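Orneck 교육장비 > 동아리·대회용 > 양팔 분류 작업대

Trutico 양팔 분류 작업대 (학교 동아리용)

제조: Orneck
제어 프로그램: Virk
대회 과제 호환: Evetti 학생 분류 경기
사용 나이: 13세 이상, 지도교사와 함께 사용
판매 방식: 학교, 동아리, 교육기관 주문 / 개인 주문은 문의 후 가능

제품 소개

Trutico는 로봇 팔 2대를 한 작업대에서 같이 움직이는 연습 장비입니다. 로봇 동아리와 방과 후 수업, 그리고 Evetti 학생 분류 경기를 준비하는 팀을 위하여 만들었습니다. 학생은 색과 재질이 다른 블록을 집어서 정해진 용기에 넣는 과제를 합니다. 과제의 설명은 한 문장으로 끝나지만, 팔 2대가 서로 부딪치지 않고 일을 나누게 하려면 한 학기가 짧습니다.

저희가 처음에 이 장비를 팔 1대로 만들었을 때는 학생들이 순서대로 집기만 하면 되었습니다. 지금의 구성에서는 누가 어느 블록을 맡을지, 가운데에서 만났을 때 어느 팔이 먼저 지나갈지를 팀이 스스로 정해야 합니다. 수업에서 가장 긴 토론이 나오는 부분도 이 부분이라고 선생님들께서 말씀해 주십니다.

작업대와 틀

상판은 밝은색 목재입니다. 둘레에는 검은색 알루미늄 프로파일로 만든 사각형 틀이 있고, 팔은 틀의 왼쪽과 오른쪽에 하나씩 고정합니다. 틀의 안쪽 세로 길이는 70cm입니다. 프로파일의 홈에 맞는 너트를 쓰면 팀에서 만든 부품도 틀에 달 수 있습니다. 구멍을 새로 뚫는 것은 권하지 않습니다.

용기의 위치는 바꿀 수 있습니다. 저희가 기본으로 안내하는 배치는 뒤쪽 가운데에 2개를 나란히 놓고, 나머지를 앞쪽 양쪽 모서리에 하나씩 놓는 것입니다. 주황색 블록은 불투명한 어두운 용기에, 파란색 블록은 투명한 용기에 넣습니다. 빨간색은 왼쪽 앞, 나무 블록은 오른쪽 앞입니다. 투명한 용기는 카메라로 인식할 때 어려운 점이 있으므로, 처음 배우는 팀은 불투명한 용기만 사용해서 시작해도 좋습니다.

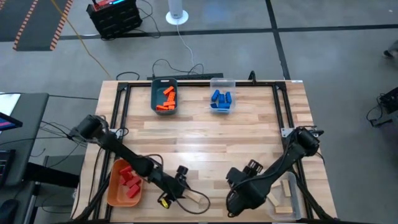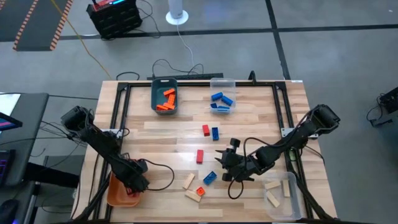
배치를 정한 다음에는 팔마다 맡을 구역을 Virk에서 설정합니다. 화면에서 작업대를 왼쪽, 오른쪽, 공동 구역으로 나누고, 공동 구역에는 한 번에 한 팔만 들어가게 할 수 있습니다. 이 기능은 처음에 켜져 있습니다. 경험이 있는 팀은 이 기능을 끄고 직접 만든 충돌 방지 코드를 사용하는 경우가 많습니다. 끄는 경우에는 속도 제한을 반드시 '낮음'으로 두고 먼저 시험해 주십시오.

제어 프로그램 Virk

Virk는 블록 코딩과 Python을 모두 지원합니다. 두 방식은 같은 명령 이름을 사용하기 때문에, 블록 코딩으로 시작한 학생이 나중에 Python으로 옮길 때 다시 배울 것이 적습니다. 팔을 사람이 조종해서 움직임을 기록하고 다시 재생하는 기능도 있습니다. 기록한 움직임은 파일로 저장되며, 팀 이름과 과제 이름으로 찾을 수 있습니다.

그런데 기록한 움직임을 그대로 재생하는 방법은 블록의 위치가 조금만 달라져도 실패합니다. 이것은 고장이 아닙니다. 저희 교안의 셋째 단원이 바로 이 실패에서 시작하고, 학생이 블록의 위치와 각도를 읽는 코드를 추가하게 됩니다. 옆으로 누운 블록과 똑바로 선 블록은 집는 방법이 다르므로, 이 단원에는 시간을 넉넉하게 주시기를 부탁드립니다.

프로그램은 학교 컴퓨터 한 대에 설치합니다. 같은 교실의 다른 컴퓨터에서는 코드를 작성해서 보낼 수 있지만, 팔을 움직이는 명령은 설치된 컴퓨터에서만 실행됩니다. 누가 실행 단추를 누르는지가 분명해야 안전하다고 저희는 생각합니다.

대회 준비에 사용하기

Evetti 학생 분류 경기의 한 경기 시간은 15분입니다. 시작할 때 블록은 작업대 가운데에 흩어져 있고, 팀은 이것을 용기에 나누어 넣습니다. Virk의 '경기 모드'를 선택하면 시간을 재고, 끝나는 신호와 함께 두 팔이 멈춥니다. 점수는 자동으로 계산되지 않습니다. 심판표는 교안의 마지막 쪽에 있으니 인쇄해서 사용하십시오.

연습할 때 자주 받는 질문 중의 하나는 블록끼리 붙어 있을 때의 처리입니다. 대회 규정에서는 붙어 있는 블록을 팔로 밀어서 떼는 것이 허용됩니다. 손으로 떼면 그 블록은 점수가 없습니다. 한 팔이 밀고 다른 팔이 집는 방법을 쓰는 팀도 있고, 한 팔로 다 해결하는 팀도 있습니다. 어느 쪽이 빠른지는 팀의 코드에 따라 다릅니다.

대회장에는 작업대가 준비되어 있으므로 학교의 장비를 가져가지 않아도 됩니다. 다만 팀에서 만든 집게 손가락은 가져와서 달 수 있습니다. 손가락의 도면은 주문하신 학교에 파일로 드립니다.

구성품

로봇 팔 2대와 고정용 부품
상판, 알루미늄 틀, 모서리 브래킷
블록 70개 (주황, 파랑, 빨강, 나무)
블록용 용기
멀티탭과 전원선
Virk 설치 파일과 학교용 사용권
교안 13단원 (교사용, 학생용)
육각 렌치, 케이블 타이

컴퓨터, 모니터, 마우스는 포함되지 않습니다. 작업대를 받치는 다리는 따로 주문하실 수 있습니다.

설치할 때 주의할 점

바닥이 평평한 곳에 설치하십시오. 작업대의 뒤쪽에는 전원선과 통신선이 많이 지나가므로, 그쪽으로 사람이 다니지 않게 자리를 정하는 것이 좋습니다. 바닥에 테이프로 선을 붙여서 학생이 서는 곳을 표시하는 학교가 많습니다.

팔의 케이블은 여유를 조금 남기고 묶어야 합니다. 너무 짧게 묶으면 팔을 멀리 뻗을 때 당겨지고, 너무 길게 두면 블록에 걸립니다. 처음 묶은 뒤에는 팔을 네 모서리까지 천천히 움직여 보고 다시 조정해 주십시오. 집게를 바꾸었을 때도 같은 확인이 필요합니다.

창문 가까이에서는 오후의 햇빛 때문에 주황색과 빨간색을 잘못 구별하는 일이 있습니다. 커튼을 치거나, Virk의 색 설정에서 그 교실의 조명에 맞는 값을 새로 저장하시면 됩니다. 아침에 저장한 값과 오후에 저장한 값을 따로 두고 쓰셔도 됩니다.

전원을 켠 상태에서 팔을 손으로 밀지 마십시오. 자세를 손으로 바꾸고 싶을 때는 Virk에서 '힘 풀기'를 먼저 누르고, 팔이 내려오지 않도록 다른 손으로 받쳐 주십시오.

수리와 부품

보증 기간은 2년입니다. 집게 손가락과 케이블은 소모품이며 보증에 들어가지 않습니다. 모터에서 평소와 다른 소리가 나면 사용을 멈추고, 가능하면 소리를 녹음해서 보내 주십시오. 학교에서 모터를 직접 바꾸는 것도 가능합니다. 바꾸는 순서는 교사용 교안의 부록에 있습니다.

잃어버린 블록은 색깔별로 따로 살 수 있습니다. 다른 회사의 블록을 섞어 쓰셔도 장비에는 문제가 없지만, 대회 연습에는 크기가 같은 것을 사용해 주십시오.

주문 안내

새 학기에 사용하실 학교는 2월이 되기 전에 주문해 주시기 바랍니다. 견적서가 필요하시면 학교 이름, 동아리 학생 수, 설치할 교실의 크기를 적어서 문의란에 남겨 주십시오. 이미 예전의 팔 1대 모델을 가지고 계신 학교는 팔 1대와 틀만 추가로 주문하실 수 있으며, 이 경우에 Virk 사용권은 그대로 이어서 사용합니다.

관련 제품: Trutico 집게 손가락 세트 / Trutico 작업대 다리 / 색깔별 추가 블록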